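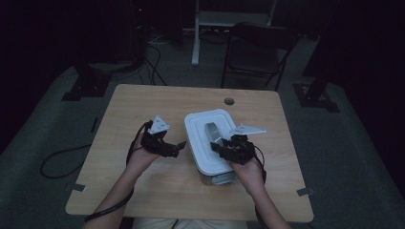 Li-hua Leung
Agricultural Economics, Senior Project Report
Submitted Aug 29, 2019

Storage Cost and the Timing of Soybean Sales on a Small Farm

The question for this project was whether a farm with its own bins earns more by holding soybeans after harvest than by selling them straight off the combine. I worked with the sales records of one farm near Clillen, which let me copy its delivery tickets and bank statements on the condition that I not print the family's name. The farm grows soybeans and a little wheat. It delivers to two buyers, the Bekent elevator and the Finus crushing plant, and the second is the longer haul.

The records came as 172 delivery tickets covering 11 crop years. Six tickets had no grade written on them and I left those out of the price comparison but kept them in the volume totals. Every load was entered in a spreadsheet with the date, buyer, net bushels, moisture, discount and price paid. Where the ticket and the bank statement did not agree I used the bank statement.

For each crop year I took the cash bid at Bekent on the first day of harvest as the base price. The gain from storage is the price received later minus the base price, minus the cost of holding the beans. Holding cost has three parts: interest on the money tied up in the crop, electricity for the fans, and shrink. I did not charge anything for the bins themselves. They were paid off before the first year in the records, and the farm would own them whether it filled them or not. A farm deciding whether to build would have to do this differently.
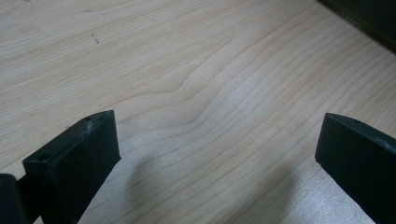
Interest was the largest part in every year. I used the rate on the farm's operating note, which changed twice over the period. Using a savings account rate would make storage look better, but the farm carried a balance on the note through most winters, so the note rate is the right one here.

Electricity was harder. The bins share a meter with the shop, and I split the bill by comparing months when the fans ran with months when they did not. This is a rough method. I ran the numbers again with the fan cost doubled and the ranking of the years did not change.

Shrink came from the difference between the moisture at binning and the moisture on the ticket. Beans that went in a little wet and came out dry lost weight the farm was not paid for. In the year with the wettest September this was nearly as large as the interest.

The bins hold about 80 percent of a normal crop, so some beans are always sold at harvest. In the last crop year 1636 bushels went to Finus directly from the field — the only year that happened — and I counted those at the Finus bid less the extra trucking.
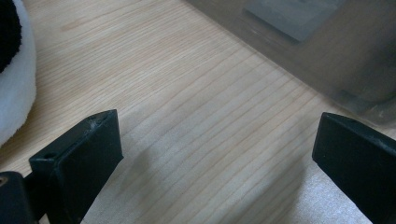

Results by year are in Table 2. Storage paid in seven of the years and lost money in four. The losing years were all ones where the beans were held past the end of spring. Loads sold in the middle of winter nearly always covered their cost, though the margin was small. Most of the gain in the good years came from a narrower basis and not from a rise in futures.

I also compared the farm's own dates with a fixed rule from the Vakulenko marketing workbook used in our course, which sells the stored crop in equal parts over four months. The fixed rule did slightly worse in the best years and much better in the worst ones. Over the whole period it came out ahead, but one bad year accounts for most of the gap, and I would not put much weight on it.

The main limit is that this is one farm with one set of bins. I also had no record of bids the farm turned down.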